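十一月,阴,下午出了一小会儿太阳

今天腰酸得要命,不过心情特别好,趁着还没困赶紧记几笔,不然明天一觉醒来又只记得"贴了墙纸"四个字。上次换窗帘那回就是这样,日记里只有一句"窗帘换了,累",现在翻到那一页根本想不起来是怎么累的。

先说结果:铝型材框子里面的花墙纸贴完了,灰色大理石纹的底也铺好了。拖了这么久的事情,居然一天弄完!(好吧,严格说是一天半,昨晚量尺寸也算。)

早上:量了又量

七点多醒的,赖了一会儿床,爬起来煮了碗面,面还没吃完就开始翻卷尺。昨晚量过一遍,写在一张快递单背面,早上死活找不到那张快递单。厨房找了,茶几找了,连冰箱顶上都摸了一把(摸到一手灰,顺便擦了冰箱顶)。最后在外套口袋里,揉成一团,上面的数字还认得出来,可我不敢信它了,又重新量了一遍。

还好重新量了。昨晚把后面那一块的高写错了,写成了旁边那块的。要是照着裁,墙纸短一截,那个花就得在半腰断掉,想想都头皮发麻。

墙纸是上个月在Promia买的,当时在店里站了好久。一开始想要纯色的,店里的人也推荐纯色,说耐看、好对缝、边角料还能用。道理我都懂,可是翻样册翻到这款花的,手就停住了,再翻后面的都觉得没意思。小时候外婆家里屋的墙上就是花墙纸,颜色跟这个不一样,边上还翘着,我睡午觉的时候喜欢用指甲去抠那个翘边,为这个没少挨骂。所以大概不是我选了它,是那个翘边还欠着我一场午觉吧。哎呀写肉麻了。

价钱就比较清醒了:墙纸加胶加底下的石纹铺面,一共589。付钱的时候心里咯噔一下,回家路上一直在想这589能吃多少顿火锅。后来想想火锅吃完就没了,墙纸能看好几年,勉强把自己说服。

石纹那个是Grultness的,浅灰底子,白的深灰的纹路都有。样册上有一款纹路更黑更重的,看着很气派,我差点就要了,结果拿墙纸小样往上一搭,两个抢得厉害,眼睛都不知道往哪儿放。浅灰这款搭上去就安静多了。这个办法我要记住:以后买什么都带着小样去,不要相信自己脑子里记的颜色,我脑子里的颜色每次都比真的好看。

上午:墙纸

开工之前先擦灰。用湿布擦一遍,干布再擦一遍,然后去晾衣服,等它干透。这次总算有耐心了,前年贴鞋柜里面那次就是没等干,贴完起了一片小泡,到现在打开鞋柜还能看见,每次拿鞋都被它嘲笑一次。

裁纸是在客厅地上裁的,茶几推到一边,铺了旧床单。美工刀是新刀片,这点必须夸自己,以前总舍不得换,裁出来毛毛糙糙。尺子压住,一刀下去,那个声音真是太舒服了!第一张裁得特别顺,第二张就有点飘,裁完才发现花的方向反了。没错,花的头朝下。我举着那张纸在客厅里转了好几圈,想说服自己倒着也挺好看的,最后还是老老实实重裁了一张。反的那张没扔,卷起来塞在柜子后面,以后包书或者垫抽屉。

胶是Clesadine的粉,自己兑水。包装上写要搅匀以后放一放再用,我定了18分钟的闹钟,然后坐在地上吃橘子。闹钟响了去看,果然稠了,用刷子一挑,慢慢地往下坠,跟熬过头的米汤一个样子。气味倒是不大,有点像小时候美术课上的浆糊,忍不住多闻了几下。

贴的时候最麻烦的是框子的角。平的地方谁都会贴,从上往下刮,把气赶到边上就完了。到了角上,纸要拐弯,又不能折死,折死了会露白。我的办法是先把角上那一溜用手指肚压住,再拿干毛巾一点一点按进去。刮板这时候不好使,硬,一用力就把花给刮花了(这句话写下来怎么像绕口令)。

对缝对得还行。站远了看是连上的,凑近了看有一个地方错开了一丝丝,一朵花的边稍微胖了一点。我凑在那儿看了很久,心想要不要揭下来重来,手都伸过去了,又缩回来。算了,它胖就让它胖着吧。

贴完第一面的时候给妈妈拍了张照发过去,她回我:"跟你外婆家一样土。"隔了一会儿又回一条:"好看的。"

中午:去Serrano吃饭

本来想在家随便对付,可是客厅地上全是纸边,手上又都是胶,实在不想开火。换了件外套去楼下的Serrano,点了番茄肉酱饭和热柠檬水。老板看我头发上粘着东西,伸手给我指,我一摸,是一小条墙纸,正好带着一朵花。就这么戴着走了一路!难怪等红灯的时候旁边的小朋友一直盯着我看。

饭吃得很快,心里惦记着胶会不会干。吃完还在隔壁杂货铺买了一卷美纹胶带和一块海绵。胶带家里肯定有,我知道肯定有,但是我也知道找它要花的力气比走进店里大得多。回家以后,果然,一打开工具抽屉,旧的那卷就躺在最上面。

下午:铺石纹

两点多开始弄底下。这个比墙纸好弄也比墙纸吓人,好弄在于是平的,吓人在于贴歪了就全歪。墙纸歪一点还能怪花,石头的纹路本来就没个准,按理说歪了也看不出来,可是边看得出来呀,前面就是那根横着的金属条子,一条直线摆在那儿,石纹的边要是斜了,谁来都能看见。

所以先用美纹胶带在前面贴了一道做记号,再从后往前慢慢放。背纸不能一下撕完,撕一点压一点,毛巾跟在后面推。中间有一回手一抖,粘住了一个小角,吓得我大气不敢出,用指甲一点点挑起来,还好没留印子。

铺到一半太阳出来了,斜斜地照进来,正照在灰底子上,那些白纹路一下子就活了。我蹲在那儿看呆了一会儿,腿都麻了。说实在的,假石头能好看到这个程度我是没想到的。真的大理石又凉又重又怕醋,我妈家那个窗台,一个柠檬放过夜就留了个圈,到现在都磨不掉。

多出来的边用刀贴着裁掉,最长的一条收起来了,打算贴在浴室镜子下面那个小搁板上,那块板子掉皮掉了很久。

铺完用海绵把胶印擦干净,等干的这会儿收拾客厅。旧床单抖到阳台外面(先看了楼下没人),纸边装了一袋,刷子泡在桶里。那个桶洗了好几遍,胶粘在桶底下滑溜溜的,像洗鱼。

收拾完回来再看,花墙纸围着浅灰的石纹,中间立着那个银色的小金属件,顶上一点红,影子淡淡地落在石纹上。我就想,花和石头之间原来缺的是这一点红啊,小得不得了,可眼睛一过去就先看见它。 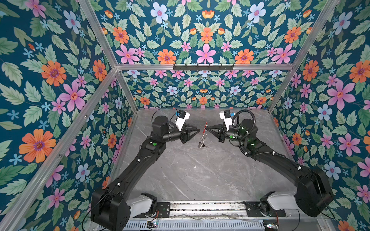
傍晚:花了多少,剩了多少

晚饭前坐下来算账,这是我最不爱干的事,但是上回装柜子没算,月底对着账单发愣,这次学乖了。

墙纸、胶、石纹,前面写过了,589。美纹胶带和海绵,22。中午那顿饭不算进来,饭总归是要吃的嘛(热柠檬水可能应该算,不管了)。原来给这件事留的钱超了80,超就超在重裁的那张墙纸上,为了保险我当时多拿了一卷。多拿的时候还觉得自己太小心,结果真就用上了。所以这80花得一点都不冤,反正我是这么跟自己讲的。

剩下的墙纸还有大半卷。晚上一边热汤一边想能贴在哪儿。想到的地方有:衣柜门的里面、装针线的铁盒盖子、厨房那个老是关不严的抽屉底。厨房抽屉先排除,那里老有油,花贴上去过不了多久就黄了。铁盒盖子倒是挺合适,那盒子原来装饼干的,盖子上的漆磕得一块一块,我每次拿针都要跟它对视一下。

胶粉剩了半包,口子用夹子夹住了,放在水池下面的柜子里。写在这儿是怕以后忘了,又去买一包。(现在柜子里有三瓶没用完的玻璃水,都是这么来的。)

晚上

八点多又跑去看了一眼。灯下跟白天完全是两个样子,白天墙纸上的花轻飘飘的,晚上看着沉一些,灰底子也暖了一点。我拿手掌贴着角上按了一圈,有一处还有点软,胶没干透,明天再看。手痒想去刮一刮,忍住了。窗户留了条缝,外面挺冷的,可是不敢关严,怕闷着。

那个对缝错开一丝丝的地方,又看了一遍。白天觉得刺眼,晚上找了半天才找着。可能再过几天就真找不着了,也可能往后每次经过都先看它,像脸上长了颗痘,别人都没发现,就自己老去摸。

妈妈又打电话来,问我花的是什么花。我说不知道呀,样册上没写。她说你把照片放大我看看,然后在那边研究了好一会儿,和我讨论外婆家那个到底是什么花。她说是牡丹,我记得不是,我记得花瓣小小的。说到后来谁也没说服谁,她说家里有张老照片能看见那面墙,改天翻出来给我看。我还挺想看的,想看看那个翘边是不是真有我记得的那么大一块。

手指头洗了好多遍,指甲缝里还有胶,打字的时候感觉键盘都有点粘。右手虎口磨红了,是美工刀磨的,抹了点护手霜,现在满屋子都是护手霜的味道,把浆糊味盖过去了,有点可惜。

明天要做的:
看角上那处软的干了没有
浴室小搁板先擦干净,石纹边条比一比长短
刷子捞出来晾
把茶几推回去(今天推不动了,晚上就绕着走,已经撞了一次膝盖)
那袋纸边下楼的时候记得带,别又在门口放好几天

还想记一句,下午太阳照进来那一会儿真好看,可惜手上全是胶,没法拍。

好了困了,睡觉。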